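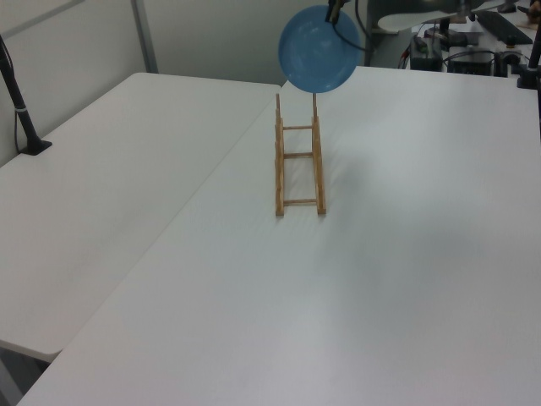

Stonon Plate Racking, release 2

Summary

Stonon is a set of robot episodes and work notes on a single job: taking a plate from a table and standing it in a wooden dish rack. It was put together at the Listevholm site of Wovaletti, which runs staff canteens, as part of the decision on whether to move plate racking in the dishroom from people to an arm. The arm is called Duda in all files. The release has two parts that can be used separately. The first is the episodes. The second is a set of written notes from the dishroom crew on what the job consists of and what changed in their shifts during the trial.

Contact: Joaquim Sequeira (episodes), Lurdes Teixeira (work notes).

Contents

episodes/ holds one folder per recording, with joint states, gripper commands, and video.
notes/ holds the shift notes as plain text, one file per shift.
survey/ holds the answers to the closing questionnaire, with names removed.
schema.txt lists every field and its unit.
changes.txt lists differences from the first release.

There are 46 episodes. Folder numbering follows the recording order and has gaps where a recording was withdrawn. Scripts should read the folder list and not assume a continuous range.

Task definition

An episode begins with the plate flat on the table and the gripper open. The operator closes the gripper on the rim, lifts the plate, turns it on edge, brings it over the rack, and lowers it. The episode ends when the gripper has been opened and moved clear. The rack is not fixed to the table. Its position and angle differ between episodes and are not logged, so anyone who needs the rack pose has to estimate it from video.

The success field is set by the operator at the end of each episode. A plate counts as placed if it stays on edge after release. A plate that leans against a rail is still counted as placed. Keabetswe Zulu reviewed all labels in February and corrected those that did not match the video. The original value is kept in success_raw.

Views

Each episode has a view from a fixed camera near the workspace and a view from a head camera. The two streams share a clock. Frame rates are not identical, so match frames by time stamp and not by index. Early in the set the head camera stream sometimes starts later than the fixed one. Those episodes carry the flag late_head.
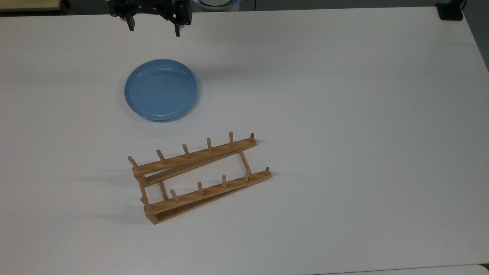 The flag does not affect the joint data, which always covers the full episode. Users who train on the fixed view only can ignore it. Users who combine both views should trim each episode to the shared interval, and trim.py does this with its default settings.

How the work was done before

Racking was part of the tray return position. One person scraped, sorted, and racked, and a second person fed the machine and unloaded it. The position rotated every hour. Crew members described racking as the part of the rotation where the hands are busy and the head is free, and several of them used it to watch the return belt and call out when it was backing up. This second function was not in any job description. It came to light only when racking was taken out of the position on trial shifts.

What changed during the trial

The trial ran over 7 shifts. On those shifts plate racking was removed from the tray return position and done at a separate table, with one crew member assigned to the arm. The main effects recorded in notes/ are these.

Rotation. The arm position could only be filled by people who had done the operator training. Those who had not were left with scraping and unloading for the whole shift, which raised the share of bending and lifting for them. Albertina Moreira, who plans the rota at Listevholm, asked that no further trial be scheduled until everyone on the crew had been trained. This was agreed.

Pace. The arm is slower than a person at this job. On busy shifts the crew racked by hand next to it, and the shift note is marked mixed. Do not use mixed shifts to compare output.

Attention. The operator looks at the plate and the rack and cannot also watch the belt. From the third shift on, belt watching was given to the person unloading the machine.

Breaks. The operator cannot leave the position without stopping the arm. Before the trial, short breaks were covered informally by the next person in line. A named relief was added to the rota.

Pay and grading. Operators were paid at their normal grade during the trial. Whether the position should be graded higher is under discussion between the site and staff representative Judite Gouveia, and is outside the scope of this release.

Survey

The questionnaire was answered by 8 crew members. Taking part was optional and done on paid time. The answers are given as written, apart from removed names and shift dates. The group is small enough that coworkers may recognize each other from wording. For this reason survey/ is under a separate license that does not allow linking answers to shift notes.

Intended use

The episodes are suited to work on grasping by the rim, reorienting flat objects, and placing them on edge. The notes are suited to teaching and to planning similar trials. Neither part supports claims about staffing levels, and Wovaletti did not use them for that purpose.

Known limits

Plate type, table, and lighting vary very little. A policy trained on this set alone should not be expected to handle bowls, stacked plates, or plates with food left on them. Force at the fingertips was not measured. Grip width is the commanded value and can differ from the real opening when the gripper is closed on a rim.

The notes come from one site and one crew. Two people wrote most of them, and their entries are longer at the start of the trial than at the end.

Withdrawal

Any operator may ask for their episodes to be taken out. Requests go to Joaquim Sequeira and are processed on the following Monday. Withdrawn folders are deleted from the next release and their numbers are not used again.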